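Two fingers, two vendors

Irnham has spent since May comparing fingers for its two-arm bench. The engineer running the trial, who asked to be identified by role only, said the question was narrow: whether the Fikden finger set held ordinary kitchenware better than the Skernau set it might replace.

"The arms stay the same and the controller stays the same," the engineer said. "We change the fingers, run 200 grasps, and change them back."

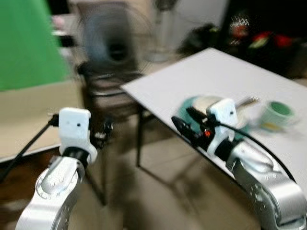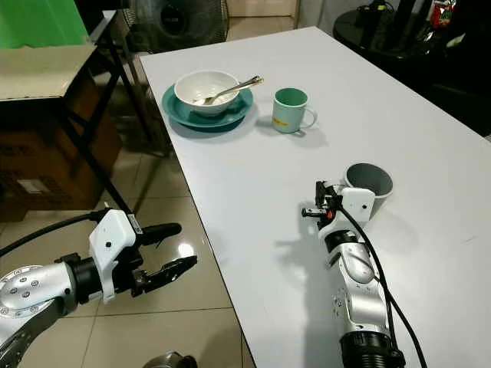
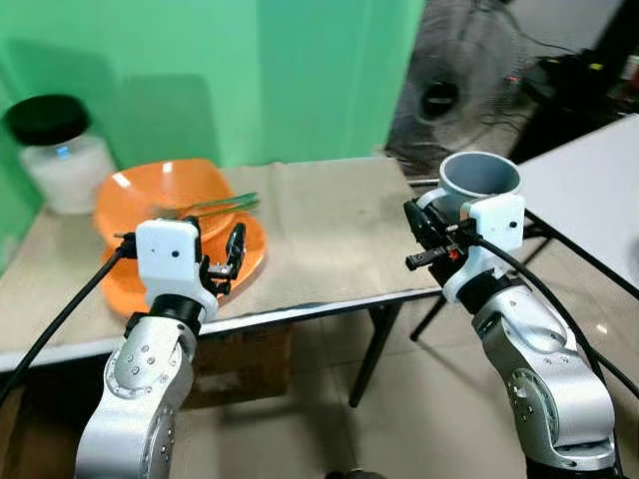

Cable routing took more of the first weeks than grip force did. "You lose wrist travel before you lose grip," the engineer said. A stiff lead pulls on the housing near the end of its range, and the Bright controller logs that as load. The loop from the right gripper down the side of the arm, visible in all three views, is now left slack for that purpose. Of the first 25 faults, 9 were traced to cable tension.

Cups are scored separately from flatware. A cup with its mouth up is graded on tilt, measured at lift and again at release. Spoons and chopsticks are graded only on whether they are picked up within 2 attempts.

The engineer would not name a preferred set. Skernau's was slower to close and more repeatable on rims. Fikden's coped better with thin handles, but the pads wore unevenly and the grey rubber marked one set of bowls.

"I'd want another 200 on each before I signed for either," the engineer said.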